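Screw cap

A screw cap is the lid with a thread on the inside that you twist onto the neck of a bottle, jar or tube. I've been keeping this page going for a while (last big tidy-up: 8/18/19), and it covers how the things work, where they came from, and why some of them are so hard to open! 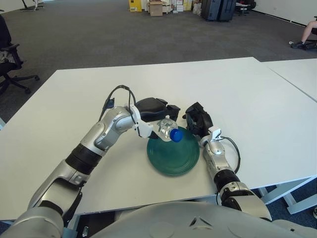 Clear plastic bottle with a blue screw cap, beside a green plate.

How it works

The thread is a ridge that winds around the neck of the bottle. A matching ridge runs around the inside of the cap. Twist the two together and the cap climbs down the slope, and all that sideways turning gets changed into a push straight down on the rim. It's the same trick as a wood screw or the lid of a jam jar, and I never get tired of it.

The thread doesn't keep your drink in, though. The seal does that job. In older caps it was a disk of cork, later cork with paper or foil glued over it, and then soft plastic. Plenty of one-piece caps have no disk at all and use a thin ring molded under the top that plugs into the mouth of the bottle. If you look up inside one you'll see it.

Names for the parts

Collectors and bottling people don't always agree on these, so I've gone with the words I hear most.

The finish is the top of the bottle, thread and all. (Odd name, I know. Glassblowers made that part last, so it was the finishing step.)
The skirt is the side wall of the cap.
The knurls are the little upright ridges on the skirt that give your fingers something to hold.
The liner is the disk inside, if there is one.
The tamper band is the ring at the bottom that snaps away the first time you open it.
The bridges are the tiny bits of plastic joining the band to the skirt. Those are what you hear cracking.

A bit of history

Threaded jar lids go back to the middle of the 1800s, when home canning took off and people wanted something easier than wax. Early ones were zinc, often with a glass disk inside to keep the metal away from the food. Getting glass threads to match was the hard part. Hand-finished necks were all a little different, so a lid that fit one jar might wobble on the next one. Once bottles came off machines with the same neck every time, screw caps spread to medicine, ink, glue and hair oil.

My own favorite corner of the story is the Gillies bottling works in Londham, which switched its ginger beer over to black molded caps in 1939. My cap tin has 6 of them, 5 with the cork still in. They're chunky, they smell faintly of old cupboard, and the knurls are so sharp they leave marks on your thumb. Ionuț Cozma, who trades caps with me by mail, thinks the ones with a star on top are from an earlier run. I'm not convinced, as the star turns up on two of mine that have the later style of thread, but I've left his view in here until one of us finds a catalog.

Materials

Metal caps are usually steel with a coating, or aluminum. The aluminum ones on spirits and wine are often put on as plain shells with no thread in them, and the machine presses the metal into the grooves of the glass. Plastic caps are mostly polypropylene or polyethylene. Before those came along, hard brittle plastics like Bakelite were the usual thing, and they chip if you look at them wrong.

Stuck caps

I get more mail on this than on anything else! Sugar is the usual culprit: a little syrup dries in the thread and glues it up. Run the cap under hot water, dry it well, and try again with a rubber glove or a wide rubber band around the skirt. For old Bakelite, please skip the hot water and use patience and a drop of light oil.

Collecting

Caps are cheap and small, and you can fit a lot of them in a cookie tin. I sort mine by maker and then by width. Hendano caps have a tiny H under the top, and Fisetti ones have 7 dots in a ring, though the dots wear down and you may need a magnifier. Undamaged liners add to the price. Don't scrub painted lettering, ever, even with plain soap.

See also

Bottle neck
Cork
Crown cap
Mason jar
Screw thread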